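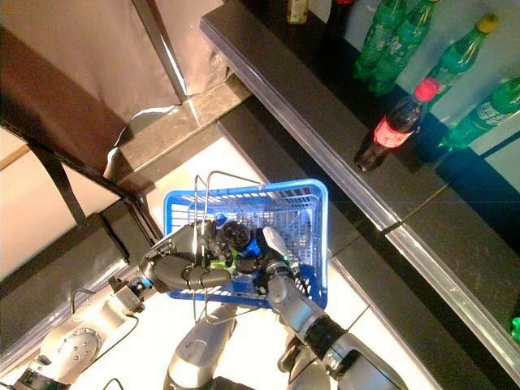
The long lunch outdoors

1/7/20

Food & Outdoors

Give me a dry bank, a view of some water and a pork pie, and I am as happy as I ever get. I have eaten in a few smart restaurants over the years and I could tell you almost nothing about any of them. But I can remember the egg sandwiches we had above Hirlow when I was eight, the salt twisted up in a bit of greaseproof paper, and my aunt's tartan flask with the dent in its side. Food tastes better outside! I have believed it all my life and I have never met a picnic that changed my mind, including the one with the cows.

The river path from Zindstead to Hirlow is my favourite place to put this to the test. It is six miles if you keep to the bank and a little less if you cut the corner at the weir, which I never do, because the weir is the best bit. You leave town behind the bus station, go past the allotments (beans, sweet peas, an astonishing number of old bath tubs) and then the hedges close in and the traffic noise drops away. In early summer the path is white with cow parsley on both sides. By July it's meadowsweet and willowherb, and the air smells like a sponge cake.

I like to set out mid-morning and eat late, when everyone is properly hungry. A picnic on a full stomach is just sitting on the ground.

What to take

People make this much too hard. They fret over quiches. The best picnic I had last year came out of one rucksack and was bought on the way, in a shop, in the time it takes to walk down two aisles: a crusty loaf, a wedge of Cheddar, tomatoes, a bag of cherries and a cucumber that we ate like a stick of rock. Somebody remembered a knife. That was the whole of the planning.

If you do want to cook, cook the day before and choose things that like to sit. A cold sausage is better than a warm one. Potato salad needs a night in the fridge with its dressing. Frittata, thick as a doorstop and full of peas and mint, can be cut into squares and handed round without plates. Anything with puff pastry goes sad in the tin, and lettuce should be left whole and torn up when you get there.

For pudding I take fruit and one good cake with no icing. Gingerbread is my first choice, wrapped tight and left alone for a few days so that it turns sticky. The tearoom at Quintero, the big walled garden halfway along the path, sells a damp lemon loaf by the slab if you have come without, and they'll wrap it for you. Get there before three, as it does run out.

And then there's the matter of what to drink, on which every family I know holds strong views.
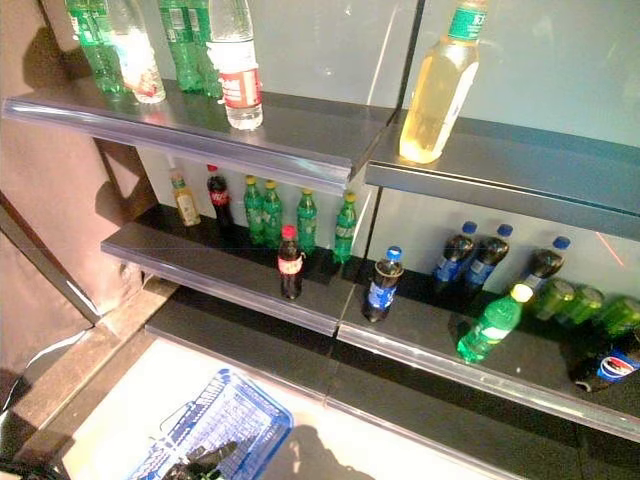 Page 100

Mine was a squash family. It came in a huge plastic bottle, made up far too weak at home, and by lunchtime it was the temperature of a bath. I still feel fond of it. These days I am more likely to freeze a bottle of water overnight (leave a gap at the top) and let it keep the cheese cold on the way, so that by the time we stop it is mostly melted and perfect. Cold tea is another great walking drink. Brew it weak, let it go quite cold, add lemon and a spoonful of honey and shake it hard.

Ginger beer has to be there for at least one trip a year. I make my own when I'm organised, and I'd urge anybody to have a go. You need fresh ginger, sugar, lemons, a pinch of yeast and 100 g of patience. Grate the ginger with its skin on, stir it into warm sugared water, add the yeast once that has cooled to blood heat, and give it two days in a plastic bottle, letting the gas out morning and evening. Please do use plastic. My first batch went into glass, and there is still a mark on the larder ceiling.

Where to sit

Shade matters more than the view, and a slope matters more than either of them. On flat ground you have nowhere to put your legs. On a gentle bank you can lean back with your feet downhill and reach everything without getting up.

Derora Meadow, just short of Hirlow, has such a bank, with alders along the bottom and the river running over gravel a few steps away. Children can paddle there. You may see a kingfisher, though I have usually been looking at the cake. The grass is cut for hay later in the summer, so keep to the mown strip until then and take all your rubbish home, peel and crusts too.

A rug with a waterproof back is worth the money. I also carry a tea towel for each person, which does as a plate, napkin, sun hat and, once, a sling. Leave the folding chairs at home unless somebody really needs one.

I don't stop when the weather turns, either. We did the whole walk in November, in thick socks, with tomato soup in the flask and hot baked potatoes wrapped in foil in our coat pockets. They kept our hands warm as far as the weir and we ate them standing up, with butter, watching the leaves come down over the water.

Getting there: Zindstead bus station is at the start of the path. Buses back from Hirlow leave from the green, and the last one goes at 6 in the evening. Allow a full day, with lunch.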